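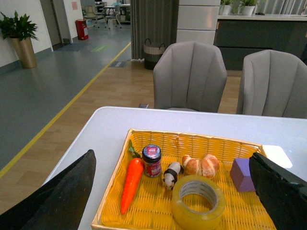

ok week two of trying to sort the dining table end of the house, thread because I cannot be trusted with one long post

rule is everything that lands on the table goes in the yellow woven tray. Everything. No walking it to another room "in a sec", no little pile beside the fruit. Tray.

then once a day the tray gets emptied properly. Takes 4 minutes if I don't stop to read anything

so todays haul. toy carrot. the panda. toy croissant. jar with the red label. packing tape. purple foam block. This is a fairly ordinary tray for us tbh

the carrot and the croissant go back to the play kitchen, which lives in the hall cupboard now. Used to live "everywhere"

panda does not have a home. Panda has had three homes since February and been evicted from all of them. Open to offers

packing tape I was looking for on the weekend!! tore the laundry apart. Bought another roll. So now we have two rolls of packing tape and presumably I'll lose both by Christmas

the jar goes back in the kitchen, top shelf, at the back behind the flour. It comes out, it goes back, it comes out again. I've stopped asking

purple block is part of a set of 30 and I don't want to talk about the other 29

someone asked where the tray is from. Op shop in Adville, the one near the roundabout with the good crockery. 4 dollars. Wicker, proper raised rim so stuff doesn't roll off, which matters more than you'd think with a household full of round things

had a nice shallow bowl before this. Useless. Everything slid to the middle and became soup

also tried one of those felt baskets from Skomholm and it was too deep, you put things in and they stop existing. Found a birthday card in the bottom of it that I'd written and stamped and never posted. Sorry aunty

shallow + flat bottom + bright colour = you can see whats in it from the doorway and feel guilty. That's the whole system

re the table, yes its white, yes its glossy, yes it shows every single fingerprint. Would not choose it again with kids. Looks great for twenty minutes after a wipe

the wipe: warm water, tiny bit of dish soap, then a dry cloth straight after or you get streaks. Don't use the orange spray, I did that on the old one and it went tacky and stayed tacky

grey chairs are a different story. Upholstered, with the vertical channels up the backs. I love them. I also own a crevice nozzle now and use it on a CHAIR

crumbs go down the channels. Toast mostly. Do it before you do the floor, learned that one the dumb way round

marks on the fabric: damp white cloth, dab, walk away. If you rub it you get a fuzzy patch. Ask me about the fuzzy patch (don't)

ok back to the actual sorting. I had four categories to start with: kitchen, play cupboard, desk drawer, bin. Added a fifth which is "not ours". So far thats a lunchbox lid, one glove and a library book from Skistport, a town we have been to once

how did we get a library book in a town we've been to once. Don't have a card there. It's about ham radio

posting it back tomorrow, hence needing the packing tape, hence the whole tearing the laundry apart thing. Full circle

things I've let go of: matching storage. labels. the idea that the kids will empty the tray. They will put things IN the tray if it's sitting right in front of them and I'm taking that as a win

if the tray is on the sideboard it doesn't work btw. Tested it. Two metres away and it may as well be in Ham. Has to be on the table itself, in the road, slightly annoying

comes off for dinner, goes back on after. If it's full at dinner time thats when it gets emptied, which is sort of the point

before I started I cleared the table and sorted what came off it, 85 things. Eighty five. There was a tap washer. There were 20 hair ties, which explains a lot about our mornings

reply to a few of you at once: no I don't do this every night. I do it most nights. Missed two last week and it was fine, just took longer

and yes the tape is going in the desk drawer, left side, writing it here so I can search it later. Packing tape desk drawer left side. 2021-07-05

next up is the hall cupboard, if I'm not heard from send snacks

still need a home for the panda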